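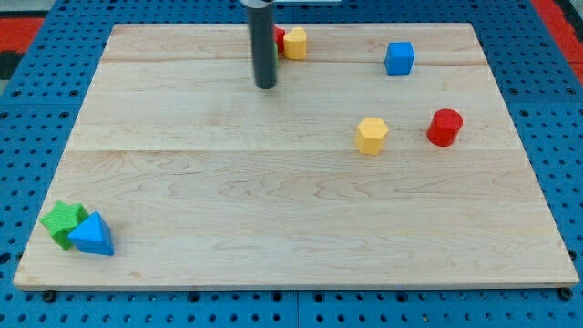
Motor Protection After a Rewind: Settings, Records and Handover

Speaker notes, afternoon session, 1:30 p.m.
Speaker: Dede Aidoo, Rotating Equipment, Vutthorpe Works
Questions moderated by Yuto Hattori

Opening

Good afternoon. On behalf of the maintenance department I would like to thank the plant for releasing so many people from their shifts. The session is intended for electricians, shift supervisors and anyone who signs a return-to-service form.

The subject is limited. I will speak about what must be checked on the protection side when a motor comes back from the repair shop. I will not cover how the shop does its work. Bearings and alignment are dealt with in a separate session, and the handout for that session is available from Mr. Hattori.

Ask for a show of hands: who has reset an overload relay in the past month without reading the trip record first? Allow time. Do not comment on the result.

Slide 1. Why the settings drift

When a motor is rewound, the nameplate usually stays on the frame. The winding behind it may be slightly different. The shop may have used a different wire size or a better insulation class, and the full load current may have moved by a small amount. In most cases the change is too small to matter. In a few cases it is large enough that the old relay setting no longer protects the winding.

Our own records show a second cause. Settings are turned up during a difficult start and are not turned back. The person who made the change goes home, the motor runs, and the new setting becomes the normal one. By the time the motor fails, the log gives no sign that anything was altered.

Slide 2. The cooling water pump at Grallow

This case is presented with the agreement of the Grallow site. Please do not circulate the slide outside the company.

The pump motor was sent to Sowah for a rewind following an earth fault. It came back with a test report in good order. Insulation resistance was recorded phase to earth, the winding resistances were balanced, and the no-load current was listed for all phases. The report also stated a revised full load current. That line was on page 4, under the heading for remarks.

The report was filed. The relay was left where it had been for years. The motor ran on the old setting, with the pump working harder than usual on account of a partly closed valve. It tripped twice on a Saturday. Each time it was reset and started again straight away. On the third start the winding failed.

Pause here. The point for the audience is the order of events. The information was in the building, and it had not reached the person standing at the starter.

If asked about cost: refer the question to the department. Do not give a figure from the floor.

Slide 3. What to read before you set anything

The steps are to be taken in the following order.

First, read the repair report in full, including the remarks. If the report gives a new full load current, that value replaces the nameplate value for the purpose of the setting.

Second, read the starter drawing and establish where the overload relay sits in the circuit. In a star-delta starter the relay may be in the line or inside the delta. Inside the delta it carries the phase current, and the setting is the line current divided by the square root of three, or 0.58 of the line current. A relay set to the full line value in that position gives very little protection.

Third, check whether the relay is fed directly or through current transformers. If transformers are fitted, confirm the ratio from the transformer itself. Drawings have been found to be wrong on this point.

Fourth, check the trip class. A fan with a heavy wheel may need a slower class than a pump. The class must be changed only with the approval of the engineer responsible, and the change must be written down.

Slide 4. Thermistors

Many of the larger motors on site have thermistors buried in the winding. After a rewind, confirm that they were replaced and that the leads have been brought out to the terminal box. Measure them with a low-voltage meter only. An insulation tester must never be connected across a thermistor.

A bridge across the thermistor relay terminals is not an acceptable temporary measure. Thirteen of these bridges were found during the last survey, and all have since been removed. Supervisors are asked to treat any new one as a reportable defect.

Slide 5. The Tinda form

The return-to-service form is now held in Tinda. The paper version is withdrawn. The form cannot be closed until these entries are complete:

Motor tag number
Repair report number and date
Full load current, with the source stated
Relay position, line or phase
Relay setting as found
Relay setting as left
Trip class
Thermistor check
Measured running current on each phase, under normal load
2 signatures, one of which must be from the shift

There are 375 motors in the register. The older entries do not state the source of the full load current, and these will be completed as each motor comes up for inspection. Electricians are not expected to go back through the register on their own time.

Demonstrate the form on the screen if the network is available. If it is not, use the printed copy at the back of the handout.

Slide 6. After a trip

An overload trip is to be investigated before the motor is started again. At a minimum, record the time, the state of the driven machine and the current shown on the relay, if the relay stores it. Allow the motor to cool. Where the maker states a limit on starts per hour, that limit applies to restarts after a trip as well.

If production requires an earlier restart, the decision belongs to the shift manager and is to be entered in the log under the manager's name. The electrician is not to be asked to carry that decision.

Expect discussion on this slide. The position of the department is as written above, and Mr. Hattori has a copy of the instruction for anyone who wishes to read it.

Questions

Likely questions, with agreed replies:

May the setting be raised to get through a hard start? No. Look at the load, the supply voltage and the trip class, and call the engineer.

Does the form apply to a new motor out of stores? Yes. Enter the nameplate as the source.

Who holds the repair reports? They are attached to the motor record in Tinda. Reports from Sowah are normally loaded within more than one working day of delivery, so check before installation and ask for the paper copy if the record is empty.

Close by reminding attendees to sign the attendance sheet before leaving the room. Handouts for absent colleagues may be collected from the maintenance office.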